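What Colour Is a Quiet Room?
Project report, Interior Colour and Light, second semester
Elif Naz Güler
March 2021

I picked grey because I thought it would be easy. My tutor, Şengül Ersoy, laughed when I told her, and by week two I understood why! I had fourteen paint cards on my bedroom wall and I couldn't have told you which ones were grey and which were blue or green or a sort of muddy purple.

The question I started with was pretty simple. Do people find a reading room calmer if the walls are dark? The library at Stollodthorpe was getting its little study room repainted in January, so I asked if I could put up test boards before they settled on a colour, and they said yes (thank you, Hülya!).

What I did

I painted two big boards, one a pale warm grey and one a dark slate, and swapped them over each Monday. Anyone using the room could fill in a card with three questions on it: how calm the room felt, how big it felt, and whether they'd want to stay. I printed 300 cards and got 200 back, which I was stoked about. My housemate Defne had bet me I'd get a dozen.

I also kept a colour diary at home, writing down what the slate looked like at breakfast, lunch and dinner. It went teal on cloudy mornings and nearly black under the lamp in the hallway. I hadn't planned on the diary being part of the project at all, but it ended up being the bit I liked most.

What I found

People said the dark board was calmer, but they also said it made the room feel smaller, and the ones who came in after school didn't want to stay as long. The pale board got a lot of "fine" and "nice", and one "looks like the dentist". Older visitors liked the slate more than my classmates did.
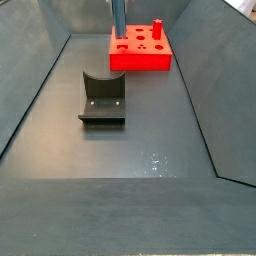

Sheen matters more than I expected, too. I used a matte paint on both boards, then did a small patch of the slate in low sheen for comparison, and the patch looked like a different colour every time I walked past it. Marcus Marchetti at the paint counter told me to always look at a sample upright and then lying flat, and he was right, they really don't match.

What I'd change

I'd paint a whole wall. A board leaning on cream plaster is always going to look darker than it is, and I reckon that pushed some of the answers. I'd also ask people what time it was when they filled in the card, which I forgot to do until the second week. The library went with the pale grey in the end, and the slate board is now behind my wardrobe.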